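Shared Kitchens Utensil Reuse Program
Progress report, second period
Prepared for the Vivska Fund by Zsófia Kelemen, program lead

1. Status

The program is on schedule for three of its four work packages. Work package 3 (wash water testing) is five weeks behind, for the reasons set out in section 4. Spending to the end of June stands at 92 percent of plan. No change to the total budget is requested.

2. Enrollment and returns

Eleven shared kitchens were enrolled at the start of the period and two joined in June. One kitchen, Duangkaew, moved to a larger building and was out of the program for nineteen days. Its figures are included but should be read with that gap in mind.

Reusable utensils issued: 3,140
Reusable utensils lost or discarded: 374
Of which discarded for cracking or splintering: 257
Of which not returned: 117

Loss in the first period was higher, but the two periods are not directly comparable. The first period counted pairs of chopsticks as one item, and the second counts each piece. Ashton Waaka is recalculating the first period on the new basis, and the corrected table will be sent with the next report.

Cracking is concentrated in wooden items washed in machines with a heated dry cycle. Kitchens that wash by hand reported few cracked pieces. Two kitchens have turned the heated cycle off and will keep it off until the next count.

3. Drying and storage trial

Closed drawers were named in the first report as the likely source of the musty smell mentioned by users. Five kitchens now air-dry wooden utensils before storage. Three use wire racks and two use cotton towels spread on a table. Pieces are left overnight and put away before 10 a.m. Racks take less space and are easier to clean. Towels cost less but have to be changed daily, and laundry has been charged to the supplies line. 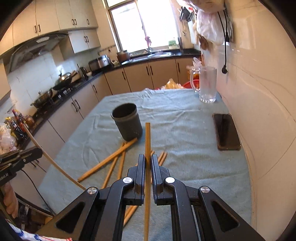
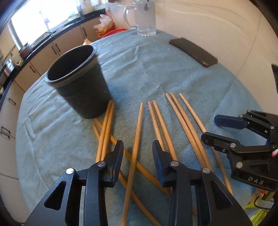 Wooden chopsticks on a terry towel.

4. Wash water testing

Testing was to begin in the first month of the period. The original laboratory withdrew its quote, and a replacement, Beneck, was approved after a delay of five weeks. Sampling is now under way at six sites. Kamran Vahidi collects the samples and keeps the log. Results for detergent residue are available from two sites, both within the limit set in the work plan. Results for the other four are expected before the midpoint of the next period.

One site has hard water and shows scale on metal spoons. A softener cartridge was fitted at a cost of $517, paid from contingency.

5. Training

Octavio Vergara ran four sessions for kitchen staff. Attendance was good at three. The fourth clashed with a delivery and will be repeated. The written guide has been cut from twelve pages to five after comments that it was too long to use during a shift.

6. Risks

Replacement stock comes from a single supplier, Etis, whose lead time has grown from two weeks to five. Oda Boström is obtaining prices from a second supplier. Current stock covers one further period at the present rate of loss.

7. Next period

Complete water testing at all six sites.
Issue the corrected first-period loss table.
Compare racks and towels on cost and staff time.
Repeat the fourth training session.
Sign a supply agreement with a second source.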